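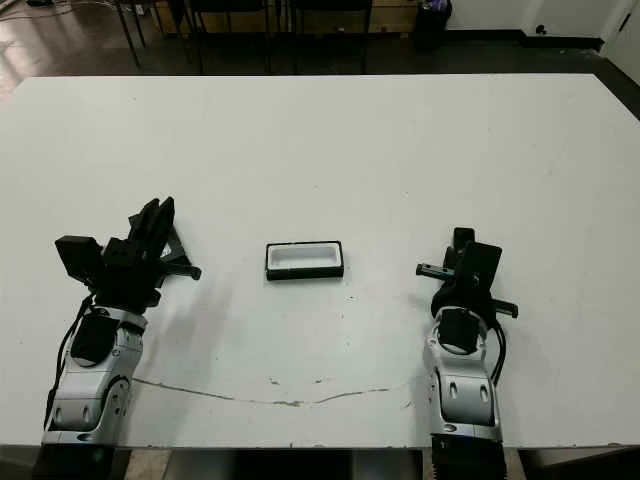
Según Gladys Tello, una mesa blanca de trabajo se conoce de verdad el día en que se vacía, y es difícil llevarle la contraria: en ese tono aparece todo, desde el roce más leve hasta la mota de polvo.

Mesa de trabajo blanca

La mesa de trabajo blanca es un mueble de superficie amplia, lisa y clara, usado en talleres, laboratorios, aulas y estudios. Su gran virtud es el contraste. Un tornillo oscuro, una arandela o un recorte de cable se localizan enseguida, cosa que agradece cualquiera que haya buscado una pieza diminuta sobre un banco de madera veteada.

Historia

El modelo Lozano, de 2000 mm de largo por 1000 mm de fondo, fijó unas proporciones que muchos talleres todavía copian. Más tarde llegó la serie Pletine, con referencia 3809, que introdujo el acabado mate (¡una mejora estupenda para quien trabaja bajo luz intensa!).

Acabado y desgaste

El acabado mate reduce los reflejos y descansa la vista, aunque retiene más la suciedad que el brillante. Las marcas habituales son manchas grises difusas, rozaduras y líneas finas y largas que pueden confundirse con grietas. Para distinguirlas se pasa la uña: si no se engancha, suele tratarse de una mancha.

Disposición de los objetos

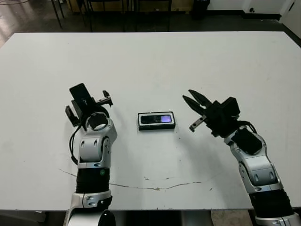
El orden de una mesa grande depende sobre todo del espacio libre que se reserva en el centro. Los manuales de Tavulwood lo llaman «zona clara» y aconsejan dejar en ella una sola cosa cada vez. Un pequeño aparato electrónico negro, tendido sobre el tablero blanco, muestra lo bien que funciona la idea: el contorno se lee de un vistazo. Con objetos claros el efecto se pierde, y entonces conviene un tapete oscuro.

Limpieza

Paño de microfibra húmedo, jabón neutro y secado inmediato. Anum Kiani recomienda en su guía para Trirnier empezar por los bordes y acabar en el centro. Los estropajos abrasivos dejan zonas brillantes que ya no se recuperan.

Véase también: banco de trabajo, tablero, tapete de corte.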